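5.2 Knob contact and false success

The success rates quoted for the Plukico policy deserve a second look. Of 800 simulated stove trials, 260 were marked as passed although the fingers had struck a knob they were not asked to touch. The Selter checker reads only the final knob angle. A knock that leaves the right knob turned counts the same as a clean grasp, and we doubt that any user would agree.

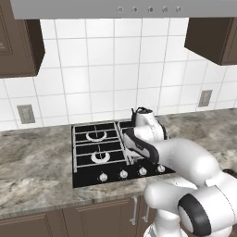 Figure 7. Simulated stove task, with the gripper over the right side of the cooktop and the kettle behind it.

Fülöp has argued that these contacts come from poor knob friction in the simulator. We are not convinced. Doubling the friction in 50 repeat trials changed very little, and the bad contacts still clustered on the approach. A simpler reading is that the policy was never penalised for touching the wrong control. On a real gas hob that is a safety fault, whatever the score says. We make no claim about how often it would happen on hardware.

Comments (2)

D. Huenchumán: Did you log contact force as well? A light brush and a hard shove shouldn't be lumped together.

Sepúlveda lab reader: Same trouble with our drawer task. We stopped trusting the checker in September.

Related items
Clusska: contact logging for kitchen tasks
When final-state checks mislead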